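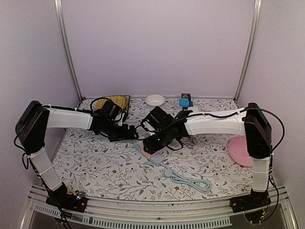 Slide 1. Hi, Dardo Zúñiga, Plaveo. Ten min on money — what a two-arm station costs us, what we forgot last time.

Arms = the easy line. One quote, one PO. Altar came in at 1,153 a booth for frame and rail, Núñez at 1,007. Went with Núñez. (pause, someone will ask about delivery — July)
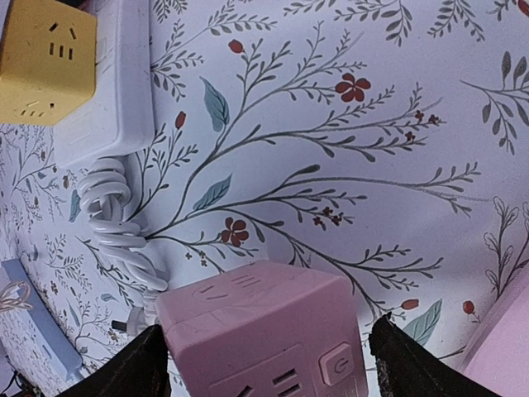 Slide 2. Gripper fingers are a consumable!! Budget them like printer ink. Last year we had no line for it, paid out of travel. Spare set per arm, so 2 per station, on the shelf before day one.

Cables too. Ask for strain relief in the qoute, in writing.

Slide 3. Props. Adapters, power strips, plates, bowls — cheap each, over 70 on the list now. One order, one person signs.
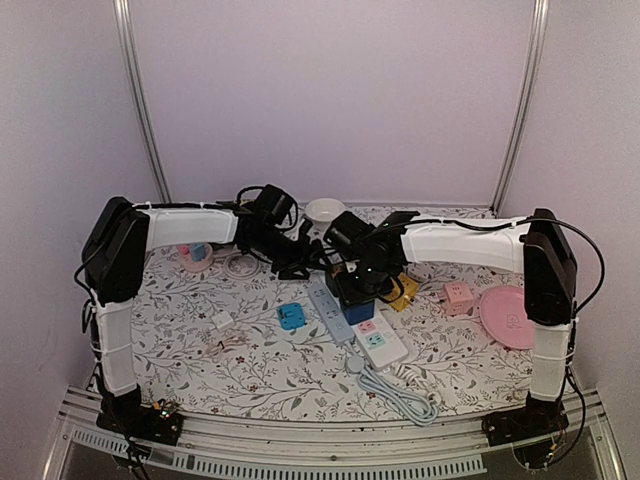

Wato pilot next. Same layout, same rail, so spares swap between sites. Don't let them pick a diferent gripper to save a bit.

Ask: sign-off on spares by Sat 10 September. Then questions.

Contact: Plaveo equipment planning | © Plaveo | Back to top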